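Gaetano Farina would like it known that he never meant to start an argument about pickles. He wanted to sell a few, pay off the van, and be left alone by September.

"I wrote one paragraph," he says, of the leaflet he tucked into every order that spring. "It said vinegar pickles are fine. It said they are fine the way a phone call from your cousin is fine."

The leaflet went out with 400 orders from Undden, the small pickle business he runs from a converted garage behind his house. The replies started on a Thursday and have not really stopped. One customer mailed back her cucumbers. Another sent a recipe on an index card with the word "FINE" underlined hard enough to tear it.

Farina is a salt man. He ferments his vegetables in brine, slowly, and talks about the process the way other people talk about raising a difficult child. Vinegar, in his view, is a shortcut taken by people with somewhere to be.

"I don't judge them," he says, and waits a moment. "I judge them a little."

His loudest critic is Llinos Maddocks, who runs the rival stall, Wisel, two tables down at the weekend market. She has used vinegar for her whole working life and sees no reason to apologize to a cabbage.

"Gaetano's sauerkraut is very good," she says. "It also blew its lid off in my sister's car. Mine has never traveled faster than the vehicle it was in."

They agree on more than either would like. Both think store-bought dill spears taste of the refrigerator. Both reuse jars until the threads give out, and both have strong feelings about customers who promise to bring the empties back.

"People tell me they rinsed it," Maddocks says. "With what, a kind thought?" 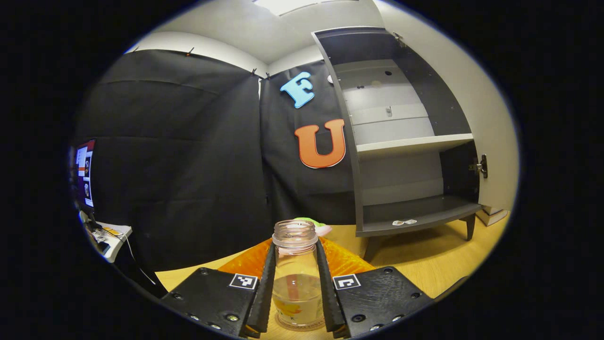 The great cucumber truce

Peace of a sort came when the market offered them a shared table for 2 weekends, mostly to free up space for a man selling candles. Farina brought his brined beans. Maddocks brought onions so sharp that he admits to going back for a third one while she was parking.

"I was checking for flaws," he says.

"He had onion on his collar," she says.

They now sell a mixed box of 3 jars, two of his and one of hers, an arrangement she describes as under review. The leaflet has been rewritten. It says vinegar pickles are fine, and stops there.

"She made me take out the cousin," Farina says. "My cousin was also pleased."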